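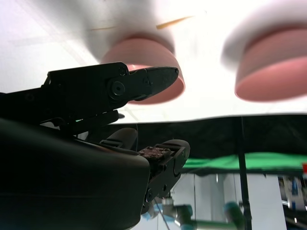
4. Equipment Planning and Cost

4.1 What was bought, and in what order

Work on the Triltine station began with a purchasing problem. The project grant had one line for equipment and another for consumables, and money could be moved between them only once in each budget year. We had to decide early which parts of a two-armed tabletop station should be treated as equipment, to be bought once and kept, and which should be treated as things that wear out. Several of those early decisions were wrong. We report them along with the ones that held up, as most published accounts of manipulation setups give a parts list and stop there.

The arms came first. They took up the largest share of the equipment line and had the longest delivery time, and everything else depended on their reach and payload. The end-effectors were ordered second, after the arms had been confirmed but before they had arrived. We would not do this again. The mounting pattern in the quotation and the one on the delivered wrist did not agree, and the adapter plates had to be made in the Silwood workshop at our own expense. The plates themselves were cheap. The delay was not, as the station stood unused while the service contract on the arms was already running.

The table, the backdrop, the lighting and the objects were bought last, out of what was left. In the first plan they were a single entry marked "furnishings." That entry was too small and was the first to be overspent. A tabletop that is matte enough not to confuse the cameras, heavy enough not to shift, and already fitted with cable holes costs more than an office table and is harder to find. We ended up taking a standard top and having it cut. Glare from overhead lights was still a problem in some camera views, and the fix for it (diffusers and a change in light position) came out of the following year's budget.

4.2 Parallel grippers and multi-fingered hands

The main choice in the plan was how to divide spending between simple grippers and hands with several fingers. A parallel gripper is cheap to own. It has few joints, the spare parts are ordinary, and a graduate student can replace a worn finger in an afternoon. A multi-fingered hand costs more at purchase, but in our records the purchase price was the less important difference. The hand needed more screws tightened, more cable checked and more calibration after every small repair. Each of these jobs is short. Added together over a season they came to a regular part of somebody's working week, and we had not budgeted for that person.

Our test objects were everyday kitchen items, mainly bowls and cups. They were picked for price and availability. They break or get scratched, and a set that can be replaced from any store is easier to plan for than one that must be printed or machined. They also ask something real of a gripper. A bowl has a thin rim that can be approached from above, but a stack of bowls has rims close together, and a finger that is a little too thick will disturb the lower one. Finger thickness therefore became a purchasing criterion, and we added it to the sheet we send to suppliers.

We first planned to fit the same end-effector on both sides and keep one spare. Before placing the order we changed this to two different types, one on each arm. Figure 2 shows a workspace with a mixed pair. The argument for matching hands is that one spare covers both arms. The argument for mixed hands is that a fault in one design, or a supplier who stops answering, does not stop all work on the station.

Figure 2. Tabletop workspace with two kinds of end-effector: a parallel gripper on the left and a multi-fingered hand on the right, with pink bowls on a white table.

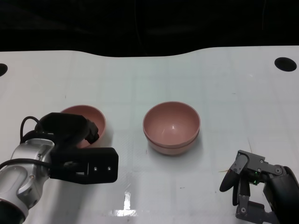 One reader of an earlier draft disagreed with this reasoning and asked that the objection be recorded. In that reader's view a mixed pair saves nothing, and the saving we claim comes only from leaving out the cost of keeping two sets of software drivers, two calibration routines and two drawers of spare screws. A small lab, the reader wrote, "should buy the same thing twice and learn it properly," and should put the difference into a service contract.

We take the point about drivers and have added that cost to our totals. It narrows the gap but does not close it. The outcome depends mostly on how long a lab expects to wait for a replacement part. With a supplier close by, matching hands are probably the better purchase. Our nearest service center for the multi-fingered hand was overseas, and customs handling alone took longer than most of our repairs.

4.3 Wear parts

Fingertips, pads and cables are the parts that fail. In the first plan they were listed with the grippers as equipment, on the assumption that they would last as long as the grippers did. They did not. We now treat every surface that touches an object as a consumable with a planned life.

Replacement grip pads were bought from Zuccaro at $85 per set. The supplier gives no lifetime in hours, so we ran our own count. Station time was logged from the control software, and each set was inspected at the end of every working session and retired when the surface texture had worn smooth at the contact area or when an edge had begun to lift. On this basis we plan for one new set per gripper every 800 operating hours. The figure is for light ceramic and plastic objects handled at low speed. It should not be used for metal parts or for anything with a sharp edge.

Tactile sensing changes this calculation. A plain pad is glued or screwed on and thrown away. A sensing tip contains a small board and a connector, and when the outer layer is worn the whole tip is often replaced even though the electronics still work. We asked for quotations with and without separate outer layers. Only one supplier offered them separately, and the price per sensing tip was higher, but the yearly cost was lower under any rate of use we expect. We advise asking this question in writing before ordering — sales staff do not always know the answer, and the catalog rarely gives it.

Cables were the other surprise. Where a cable runs along the outside of a wrist it is bent every time the wrist turns, and it will fail there before it fails anywhere else. Routing it well costs nothing but attention. We did this badly at first and lost several sessions to faults that came and went and were blamed on software. The plan now includes a spare of every external cable, stored at the station and labeled with the joint it crosses.
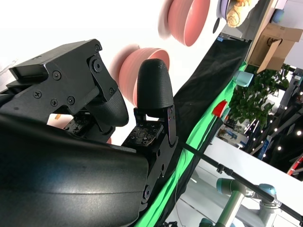 The same rule applies to small fasteners. Finger brackets carry many screws of several lengths, and a missing one can hold up work as surely as a failed motor. We bought these by the box from a general supplier after checking thread and head type against the maintenance drawings. The cost is too low to show in the totals, but the item stays in the plan so that somebody is responsible for reordering it.

4.4 Space, and the second site

Floor space was not charged to the project at Silwood, and it was left out of the first plan for that reason. It should have been included. A station takes up more room than its table. Arms, stands, curtain rails, lights and the operator's own position all need clearance, and so do the people who walk past. When a second station was proposed for Hollport, where space is charged by the month, the rent over 3 years came close to the price of one end-effector. This figure had a larger effect on the decision than any of the technical comparisons in Section 4.2.

The Hollport station was approved in March on a smaller plan. It keeps both arms but starts with parallel grippers only, leaving the mounting and cable holes ready for a hand to be added later. Objects and tabletop are the same as at Silwood so that results can be compared. The black backdrop is also the same, which required a special order, as the original cloth was no longer sold in that width.

4.5 Form of the budget

The current budget has 2 parts. The first is a fixed part with arms, end-effectors, table, lights and computers, each with an expected year of replacement. The second is a running part, stated per operating hour, with pads, tips, cables, objects and technician time. Technician time is the largest entry in the running part at both sites. We found it useful to show this to the funding office as a separate line, since it had been assumed that such work would be done by students without cost.

All prices used in this section were checked against supplier quotations on October 12, 2018. They exclude tax and shipping. Shipping is reported separately for each site, as the Hollport deliveries were combined with those of another project and the amounts cannot be compared directly. Quotations for the multi-fingered hand were valid for a shorter period than our approval process takes, and had to be requested again before each order was placed.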